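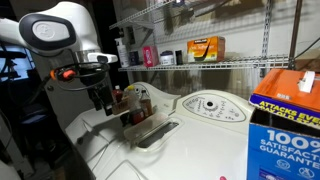 Yiran Xia was eating a bagel when she picked up my call, and she apologized for it twice before I could get my first question in. She'd had an all-hands at seven in the morning, she said, and then a call with a lawyer, and this was the first food she'd seen all day. So we talked about bagels for a bit. Then we talked about Plukstead, the startup she runs out of a second-floor office in Pittsburgh, which makes software that small landlords and their tenants use to sort out repairs.

I wanted to talk to her for one reason. On Tuesday Plukstead closed a seed round led by Gostent, and Gostent mostly backs payments companies. Plukstead doesn't handle payments. It doesn't touch rent at all. So what does a payments investor see in a site where people complain about a leaky faucet?

"Ximeng asked me the same thing, and she was the one writing the check," Xia told me, laughing. She meant Ximeng Yu, the Gostent partner who led the deal and is now joining the board. "I told her I don't want to collect rent. There are plenty of companies collecting rent. What I've got is the moment when a landlord decides to spend money and doesn't know who to spend it with."

If you haven't used it, Plukstead works like this. A tenant files a request, with a photo if they feel like it. The landlord gets it on a phone, along with a list of local repair people who've done that sort of job for other landlords on the site. Everybody can see where the job stands. When it's closed, both sides say how it went, and the repair person gets to rate the landlord too (I like that part a lot, having once been a tenant of a man who paid his plumber in tomatoes).

The company has 939 landlords signed up, Xia said, and between them they look after 3,000 apartments. Those are small numbers, and she knows it. She's gone after people who own two or three buildings and keep their records in a shoebox or a spreadsheet. The big property managers have their own systems, and she has no plans to call on them.

"My co-founder wanted to call on them," she said. "We had a real fight about it. Like, a not-speaking-at-lunch fight."

The co-founder is Tianyou Yin, who writes most of the code and who came on the line halfway through, from what sounded like a stairwell. I asked him about the fight. "I lost," he said. Then he thought about it some more. "I still think there's a version of the big-customer plan that works. But every feature they asked us for was a report. Reports for the regional office, reports for the owner, reports about the reports. We'd have spent a year on it and the tenant would have gotten nothing."

They met at Tamgate, the scheduling company, where they both worked on the calendar team until it was sold. Yin says he learned there that people will forgive software for being ugly but won't forgive it for sending them a second reminder. Plukstead sends one. I asked what happens if somebody ignores it, and he said the request just turns orange and sits at the top of the list, "and it turns out orange bothers people plenty."

I asked Xia how she makes money, and she got a little careful with me. Landlords pay a monthly fee per building. Repair people pay nothing, and she says she's turned down offers from contractors who wanted to buy a higher spot on the list. Would that change now that she has investors to keep happy? "No. You can print that. If I ever sell the top spot, the list is worthless by the end of the month." She wouldn't tell me the size of the round or the valuation, though I tried from a few directions.

What she would talk about was Han, and she talked about it for a long time. Han is the new piece, due out in March. It reads the history of closed jobs and tells a landlord what a repair usually costs nearby, before anybody comes out to look. The first version had 747 jobs to learn from and was, in her words, "embarrassing." It priced a new water heater below a new doorknob. The current one has 1,611, and Elaheh Nazari, who was hired to run the data side, has gone through the odd ones by hand.

"Elaheh reads invoices the way other people read mysteries," Xia said. "She'll come over to my desk and say, why did this guy charge for the same hinge three times? And then she calls him! She calls him up and asks."

I can see where that worries a contractor or two. I put it to Kaiwen Shao, who fixes appliances and has been taking jobs through the site since the early days. He was pretty relaxed about it. His prices are his prices, he told me, and he'd sooner have the landlord see a number up front than argue over it in a hallway. His complaint was about the photos. "Half of them are so dark I can't tell if it's a washer or a dryer," he said. "Tell her to fix that before the price thing."

I passed that along. Xia said it was already on Yin's list, and Yin said it was news to him. They were still going back and forth about it when her next call came in, and she said she had to run.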